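Speaker notes: surfaces, small items and the round table
Session 2 of the Bunholm household storage series. Slides advance on the bold cue in the presenter copy.

Opening

Start without the biography slide. State the scope: flat surfaces in shared living rooms, and the small personal items that collect on them. Kitchens are covered in session 4. Refer questions on pantry depth to that session.

Define terms early. A "resting item" is anything put down with no fixed place. A "placed item" has a location that every member of the household could name. The Ristska worksheet uses both terms, so the audience needs them before the handout goes around.

Why round tables

A rectangular table has corners, and corners attract piles. A pile in a corner is easy to see and easy to remove. On a round table there is no default parking spot, so items drift toward the middle or stop at arm's length from whoever sat down last. Draw this on the board if there is one. A circle and four crosses will do.

Two reference tables come up in this talk. The first is the Tulau pedestal table, bought in 1972 and still in daily use. The second is the older one from the Chung house, dated 1947 on the underside. Both have a fixed top with no leaf. Mention the dates once and move on; the furniture history people will want to stay here for ten minutes.

Decorated tops

A patterned center changes behavior. People tend to leave a motif clear when the table is new and stop noticing it within a season. After that the center is treated as ordinary surface. For sorting purposes the pattern is useful as a boundary: the panel is the work zone, the plain ring outside it is the waiting zone. Items come into the panel one at a time, get a decision, and leave.
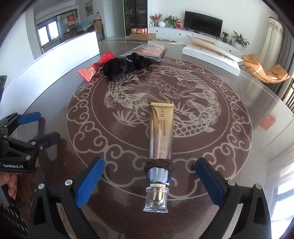 Cosmetics are the hardest category in a living room. They belong to one person, they are used at fixed times of day, and they are small enough to travel in a pocket. A tube of eye cream on a koi-patterned tabletop is a typical resting item. The decision is short. Where is it used? If the answer is the bathroom mirror or the bedside, it goes there now, and the table is not a candidate.

Bands and bundles

Spend two minutes on hair elastics. A braided band wound around a tube is a compound item: two things with two different homes, stored as one. Ask the room how they would log it on the worksheet. Most will write one line. The correct entry is two lines, with a note if the pairing is deliberate. Some people keep a band with their face cream on purpose — hair goes back, cream goes on — and in that case the pair gets a single home and a single line.

Do not let this turn into a debate on drawer dividers. Dividers are slide material for the second half.

Glossy finishes

Short section. Shiny tops show dust and fingerprints sooner than matte ones, so they get wiped more often, and each wipe means lifting whatever is there. Suggest clearing the surface before wiping and returning only placed items. Anything left over in the hand goes through the panel.

Metallic packaging is easy to lose against a reflective top in evening light. Recommend a shallow tray in a dark matte color for households that insist on keeping personal care items in the living room. Tray size is in the handout. One tray per table.

Exercise

Hand out the Ristska worksheets. Each pair lists what was on their main table this morning, from memory, then marks R or P beside each line. Collect the sheets before the break and keep the unclear entries for the discussion.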